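ok quick thread on the Skurkside bus change bc ppl keep asking me

1/ the 11 no longer stops at Dillau on weekdays. starts May. the sign at the stop still has the old times on it, ignore it

2/ if you're coming from Escobar get off at Rimer and walk. took me 4 min with a stroller and a bag of potatoes. uphill tho

3/ missed it twice already this week. second time the driver saw me. he SAW me

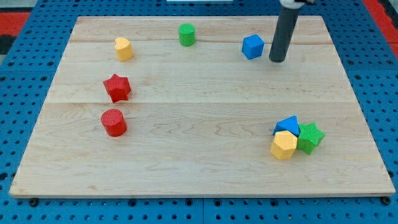
4/ anyway weekends are the same as before, first one out is still stupid early. last one back is earlier than you'd think so check before you go get dinner

5/ transfers: paper ones still good for 2 hours. the app says 90 minutes, app is wrong, I asked at the window and Imtiaz Samarakoon posted a pic of the fare sheet over in the neighborhood group

6/ there's a petition to get the Dillau stop back. 783 signatures when I looked at lunch. my mom signed and she doesnt even ride the bus

7/ someone asked about bikes. rack on the front holds two, after that its up to the driver. mornings forget it

8/ will add the Sunday times when I find teh sheet, its in my other coat

9/ no I dont know why they moved it. stop asking me lol. call the number on the back of the schedule, they pick up after lunch mostly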